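Drirnden Stepped Sorting Box, three compartments

Product code 444

The Drirnden sorting box is a tabletop unit for mixed-object sorting. Three compartments are set at stepped heights, and each has its own coloured top panel — yellow, blue or red — with one round hole. Items go in from above. The panels lift off for emptying.

The unit is supplied on its own. Baskets, bins and contents are sold separately under the Wodow and Utum ranges.

Specifications

Compartments: 3, stepped
Openings: 1 per compartment, round, 100 mm
Exterior: light wood-grain finish
Top panels: yellow, light blue, red
Feet: 4, non-marking
Spare panel sets: Gu series, pack of 2

Selecting contents

Any item to be sorted must pass through the opening without force. Small balls, foam wedges and compact blocks suit the 100 mm hole. Textured balls with soft spikes will compress slightly on entry. Washcloths and muslins can be posted if folded or gathered at one corner, but a large cloth will fill a compartment quickly and should be counted as several items when planning a set.

A mixed load of hard, soft and fabric items gives the most varied sort. For colour sorting, limit the load to items with one dominant colour.

Placement

Stand the unit on a level table with the openings in line and the basket alongside. A cloth cover on the table reduces noise and stops balls rolling. Leave clearance above the highest compartment.

Care

Wipe the exterior with a damp cloth and dry at once. Do not soak the top panels. Replace any panel with a torn or softened hole edge.
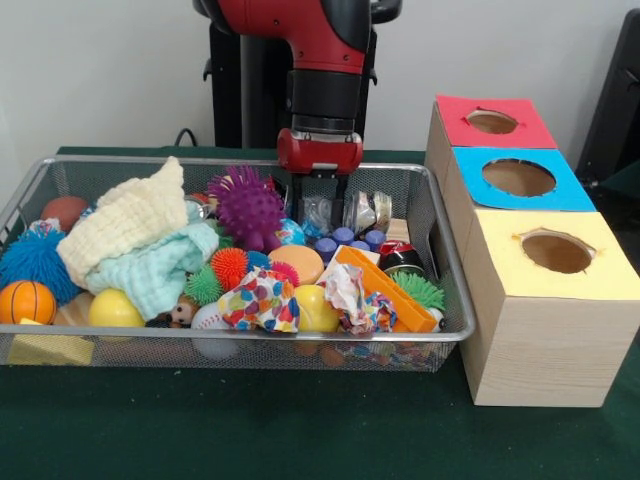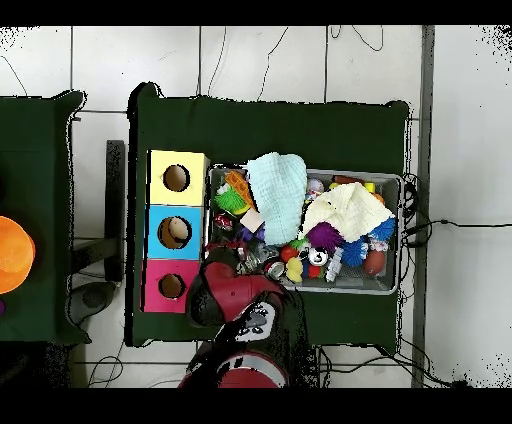
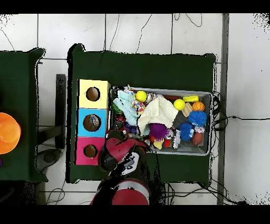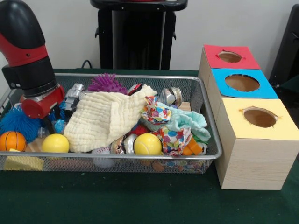
Mixed toys and cloths on a dark green table cover.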